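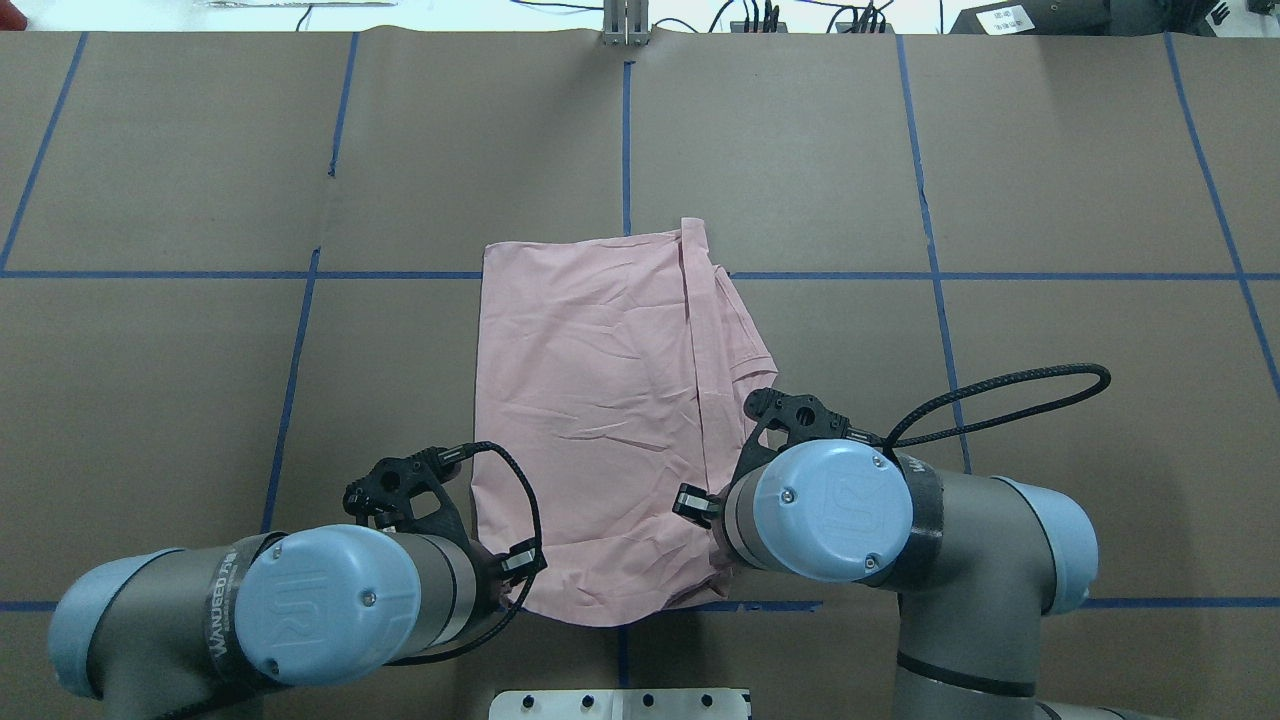
The folding of shirts for storage is a matter to which this page has given less attention than it deserves. Readers who have followed the entries on bed linen and on table napkins will know my general position, namely that the surface should be settled before the garment is taken up. A bare tabletop gives the hand very little to measure against. Brown kraft paper laid over the whole top and divided into panels with blue painter's tape gives it a great deal, and the faults of a fold become visible early. The light pink garment at the center is a fair case: it has been brought to a roughly rectangular shape lying across the middle line, yet the right side has not come in, and a section of what I take to be sleeve stands out at an angle. On a patterned cloth one might overlook this for some time. Against plain brown it is noticed at once.

It should be stated at the outset that the present entry concerns shirts and blouses of light woven fabric. Knitwear is governed by other considerations and will be treated separately in September, when most households in Narent bring theirs down again.

The method I follow was first set out for me in a letter from Boyang Yan, whose instructions filled both sides of one sheet and have required very little amendment. The garment is laid face down and buttoned at the collar, at the middle and at the last button but one. Both side seams are drawn straight before anything is turned. The right side is then brought toward the center of the back, the sleeve is laid down along the length of the body, and the same is done on the left. The tail is turned up a short distance. The remainder is folded once or twice according to the depth of the drawer.

Of these steps, the second is the one most commonly neglected. A side seam that wanders will carry the whole fold with it, and the lower edge will gather when the sides are brought over. The usual response is to press the bunched fabric underneath, where it cannot be seen. I have done this myself on many occasions and cannot recommend it. The shirt retains the crease exactly where it will show when worn untucked, and the pile in the drawer leans.

The sleeve is the second difficulty. Long sleeves may be folded back on themselves once, at the elbow, and the cuff should finish inside the line of the body. If it does not, the fold should be opened and the sleeve laid again. It is tempting to push the cuff in from the outside with two fingers. This produces a ridge.

The placket calls for separate mention. Being of doubled fabric, it is stiffer than the panels on either side and will keep its own course unless it is attended to. It frequently rises a little above the neck edge as a small tab. In a shirt with a firm collar the matter corrects itself when the collar is settled. In a soft blouse it must be drawn down by hand before the final fold, and held there while the other hand works.

A word on the paper. Kraft paper is sold in several weights, and the lightest will wrinkle under the forearm within one sitting. I purchased a roll of the middle weight from Issahaku in Narent, where it was shelved with the packing supplies. Where two sheets must be joined, the seam is best kept away from the area in which the work is done. Faint creases in the paper do no harm, and I would not replace a covering on their account.

The tape should be of the painter's kind, in a color that stands apart from both the paper and the clothing. Blue has served me well with everything except a pair of denim work shirts. The lines need not be perfect. I spent the better part of one morning with a steel rule, lifting and relaying strips, and the shirts folded that afternoon were no better than those of the previous month. One line across the middle is indispensable. The remainder are a convenience, chiefly for keeping garments of different kinds in their own panels while a large wash is being put away.

Several readers wrote after the spring entry to ask whether a folding board would serve instead. I have used the Trillura board, which was lent to me, and found it suitable for shirts of a single size. My own household contains three sizes and the board was returned. The question of cost also arises, as paper and tape are already present in most homes.

The more serious objection is that a garment should not be laid out until it is free of wrinkles. On this point opinion is divided, and the correspondence received here reflects as much.

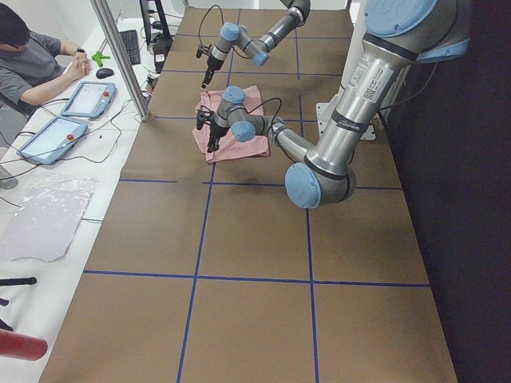

Clifford Penner holds that a crumpled article ought to go back to the ironing board before it is allowed near the folding table, that folding merely fixes what is already wrong, and that he would sooner leave a blouse on a hanger for a week than put it away in such a condition. He adds that he has kept to this rule through two removals and sees no reason to relax it.

I have considered the argument with care and agree with the greater part of it where dress shirts are concerned. For everyday blouses I maintain the contrary practice. A crumpled cloth may be spread on the paper, smoothed from the center outward with the flat of the hand, and folded in an acceptable manner, provided that it is fully dry. It will not be a pressed garment. It will lie flat in a drawer and may be pressed on the morning it is wanted, which is when it would have needed the iron in any event.

There remains the matter of the drawer itself. Mine is a Ravari chest with an inside depth of 15 centimeters, and shirts are stood on edge in it from front to back, fold uppermost. I began by laying them flat in piles and gave this up after the first winter, during which the lower half of each pile was never worn. Standing the shirts on edge requires that they be folded to a common height, and here again the panels are of service, as each finished shirt can be set against the same strip of tape and corrected before it leaves the table.

Readers wishing to see Boyang Yan's instructions in full may apply to me at the usual address. A copy will be sent by post. The entry on knitwear will follow, and I should be glad to receive in advance any remarks on the storage of heavy cardigans, for which I have not yet found a satisfactory arrangement.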